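家計簿、3年坊主のその後

8/30/23

給料日の5日後に残高を見て「あれ?」となる人、手を挙げてください。はい、私です。ずーっと私でした。

前にもちらっと書いたんですが、うちの家計がまともになってきたのはここ最近の話で、それまではまあひどかったんです。ボーナスが出れば「がんばった自分に」と言って靴を買い、出なければ出ないで「気分転換に」と言って鞄を買う。理由なんてなんでもいいんですよね、買いたいだけなんだから。しかも分割払いが大好きでした。月々ちょっとずつなら痛くない、と本気で思っていたんですよ。ちょっとずつが重なったらどうなるか、小学生でもわかるのに!

きっかけは今年の3月、引っ越しの見積もりをもらったときでした。敷金やら礼金やらの合計を見て、さて口座はと開いてみたら、足りない。全然足りない。働き始めてからそれなりに年数もたっていて、お給料だって新人のころよりは上がっているのに、どこへ行ったの私のお金、と台所でしばらく固まりました。

で、その晩に引き出しの中のカード明細を全部出して床に並べたんです。夫は「何してるの」と言ったきり先に寝ました(薄情!)。出てきたのが、使っていないサブスクが2つと、年会費のかかるカードが1枚。サブスクの片方は申し込んだ記憶すらあやしくて、ログインしようとしたらパスワードもわからない。解約のためにパスワードを再設定するという、なんともむなしい作業をしました。

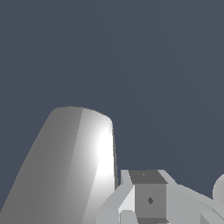 そのあと何をしたかというと、まずは口座を分けました。お給料が入る口座と、生活費の口座と、さわらない口座。よくある話です。本にもだいたい書いてあります。私も何回も読んだことがあって、そのたびに「ふーん」で終わっていました。今回やれたのは、単純に引っ越しをあきらめたのが悔しかったからだと思います。日当たりのいい部屋だったんですよ、角部屋で。いまだに間取り図を捨てられません。

さわらない口座のほうには、給料日に自動で移るように設定しました。額はお給料の15パーセント。最初は欲張って倍にしたら月末に冷蔵庫が空っぽになり、結局さわらないはずの口座から戻すはめになったので、そこは素直に下げました。戻すときのあの情けなさといったら。自分で自分に借金を申し込む感じで、しかも貸す側の自分がけっこう渋い顔をしているんです。

家計簿のほうは、アプリも紙も両方挫折したので、いまはノートに週に一回だけ書いています。それも費目は5つだけ。食べもの、住まい、通勤、遊び、その他。細かく分けるのが好きな人にはたぶん叱られますが、私は「洗剤は日用品か、それとも掃除用品か」で手が止まってそのまま閉じるタイプなので、その他にどんどん入れます。その他が一番多い週もあります。気にしません。

そういえば、Ekua Lampteyさんという方のブログを読んでいたら、買いたいものができたら値段を紙に書いて冷蔵庫に貼っておく、という話が載っていました。さっそくまねしたんですが、うちの冷蔵庫、扉に磁石がつかないんですよね。仕方がないので食器棚にテープで貼っています。いま貼ってあるのはTarkondenの圧力鍋と、Kurnholmの毛布。毛布のほうはこの暑さですっかり熱が冷めてしまったので、そろそろはがします。鍋はまだ欲しいです。毎朝コップを取るたびに目が合って、まだ欲しいなあと思っています。

あと、地味に大きかったのが通信費でした。スマホの契約、何年も見直していなかったんです。お店で待つのがいやで、いやでいやで、ずるずる先延ばしにしていたんですが、オンラインで手続きしたらお茶が冷める前に終わりました。あの先延ばしの年月はなんだったのか。浮いた分は最初の月だけ浮かれてTarhamのケーキに化けましたが(おいしかった!栗のやつです)、翌月からはちゃんとさわらない口座に回しています。

夫の反応も書いておきますね。最初は「またすぐ飽きるでしょ」という顔だったのに、夏に入ったころ急に「おれの小遣いも分けてくれない?」と言い出しました。どうやら飲み会のたびに後ろめたかったらしく、決まった額の中なら堂々と行けるからそのほうが楽なんだそうです。たしかに、うちはそれまで「なんとなく使いすぎないように」という、誰も守れないルールでやっていたのでした。いまは月の初めに二人で夕飯のあとに話します。長くやるとけんかになるので、デザートを食べ終わったら終了。先月は夫の釣り竿の件でちょっと険悪になりましたが、アイスが溶けるので途中で切り上げました。釣り竿の件は来月に持ち越しです。

それから小銭。これは節約というより趣味ですが、財布に入っている小銭を寝る前に瓶に入れています。このあいだ、駅前のXuという喫茶店でお会計をしたら端数が111円で、ぞろ目!と一人で喜んでいたら、お店の人に少し不思議そうにされました。瓶はまだ半分にもなっていません。

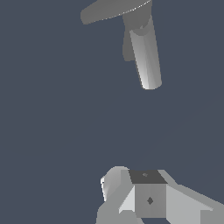

分割払いが残っているうちは、貯金より先に返したほうがいいの?
うちの場合は返すほうを先にしました。手数料のほうが預金の利息よりずっと高かったからで、急な出費に使える分だけ口座に残して、あとは全部返済に回した感じです。

この質問は前の記事にコメントでいただいたものです。ありがとうございました。手数料がいくらかかっているかは明細のすみっこに小さく書いてあるので、まず見てみてください。私は見た瞬間に変な声が出ました。あの鞄、定価で買ったつもりだったのに、ずいぶん高い鞄になっていたんですねえ。大事に使います。持ち手がもうちょっと傷んでいるんですけど。

繰り上げ返済のやり方はカード会社によって違っていて、私のところは電話でした。電話も苦手なので、かける前に言うことをメモに書いて、読み上げました。「残りを一括で払いたいのですが」。それだけなのに手に汗をかきました。対応してくれた人はとても親切で、こんなことならもっと早くかければよかったです。

引っ越しのほうは、来年の春にもう一度部屋を探すつもりです。あの角部屋はさすがにもう埋まっていました(先週また検索してしまいました、未練がましい)。次は見積もりをもらっても台所で固まらないように、夫と目標の額をノートの表紙に書いてあります。まだまだ先は長いです。

次回は保険の見直しについて書こうと思っています。書類の入った封筒がまだ開けられないままテレビの横に立ててあるので、まずはそこからです。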